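Small Benches, Small Volumes: A Talk with the Keeper of the Teaching Laboratory in Flolbridge

The water laboratory at Brusby is one room on the ground floor, with green walls and one long dark bench. I came to speak with its keeper about the tools that students use there before they go to the bigger laboratory in Porside. She has worked in this room for 15 years and asked me to write about the bench and leave out her name.

I asked first what she puts on the bench in the morning. "Very little," she said. "If the bench is full, the students reach over things. I want the pipettes standing, the glass standing, and free space in front."

She is strict about the standing. A micropipette that lies on its side with liquid in it can be damaged inside, and the repair is slow. In June she sent 5 of them to Berchtold for service, and they came back after six weeks. "Now each one goes back to the stand after use, also when the student will take it again in one minute."
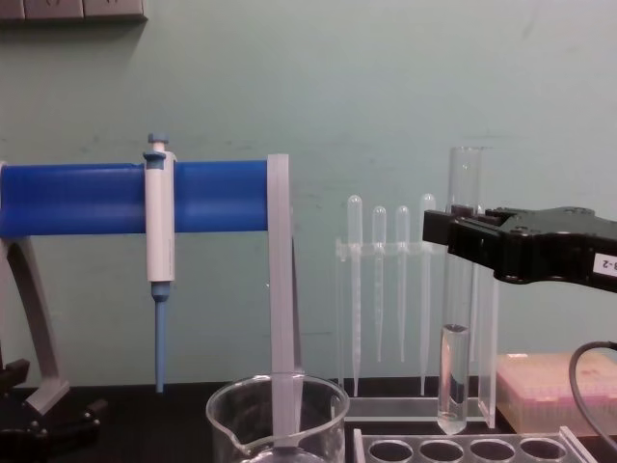
The plastic transfer pipettes are another matter. They are cheap, and she buys them in boxes of 1000. I wanted to know why she still keeps them in a rack, as if they were something valuable. She laughed at this question. "When they lie on the bench, the tip touches everything. Then the student puts it in the sample and we measure the bench."

With the transfer pipette the students learn to press the bulb before the tip goes into the liquid, and to let it go slowly. Many do it in the other order and blow air into the sample. She lets them practice with plain water in a test tube until the bubbles stop. Only after this they get the micropipette, where the thumb must feel the first stop and the second stop.

We spoke also about glass. She prefers beakers of glass for rinsing, although plastic ones do not break. "In glass I see if it is clean. In old plastic I am guessing." Test tubes she washes by hand, with a brush that is changed often, and she dries them upside down on pegs near the sink.

At the end I asked what she would buy if Brusby gave her more money. She thought for some time. "A second sink," she said. "And more brushes."

9 August 2021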